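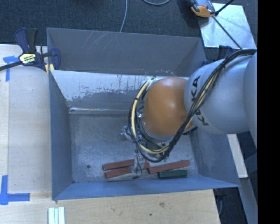

4.2 Gathering the grasp examples

We ran all of our collection out of one metal bin, and I'll say up front that the bin got more of our attention than the network did for the first month. Every example in the Brultau set is one try: the arm goes in, closes on something (or on nothing), lifts, and we log the overhead view from just before the descent along with a yes or no. By the end of June we had 909 tries, and 88 of those got thrown out for reasons I'll get to in a minute.

Figure 3 shows the setup with the arm reaching in. The objects are plain blocks, red and green, and we picked them on purpose to be boring. Our earlier set, Hatgate, used kitchen stuff, and we could never tell whether a miss came from a bad grasp point or from a spoon being a spoon. With blocks, a miss is much easier to read. The hard part is how they land. Two long ones lying side by side leave very little room for a finger between them, and a block resting close to a wall can be blocked on one side altogether. We wanted plenty of both, so we never tidied the bin between tries — we only stirred it by hand every 22 tries, or sooner if everything had drifted into one corner.

The metal itself gave us more grief than we expected. It's shiny in some spots and scuffed in others, and our first segmenter loved to call a bright streak on the wall an object. We thought about painting the inside (and came close one Friday afternoon!), but we left it bare so the model would have to deal with glare. I think that was the right call, though it cost us two weeks of relabeling.

Now, the 88 bad tries. Most came from the bin sliding when the gripper pushed on a wall, which quietly shifted every label after it. Clamping the rim fixed that. The rest were tries where the cables on the wrist hid the target block in the overhead view. We could have filled those in from the planned pose, and the Bakos planner will happily give you one, but then we'd be teaching the model from a guess. Out they went.

Labels came from gripper width after the lift, with a person checking every "yes" in the Trolska viewer. Checking was quick, a couple of seconds each once you get into a rhythm. Green blocks are underrepresented in the final set, and we did nothing to correct for it during training. Section 4.3 breaks the results down by color and by distance from the nearest wall.

Figure 3. The collection bin during a try, with the arm reaching in over the blocks.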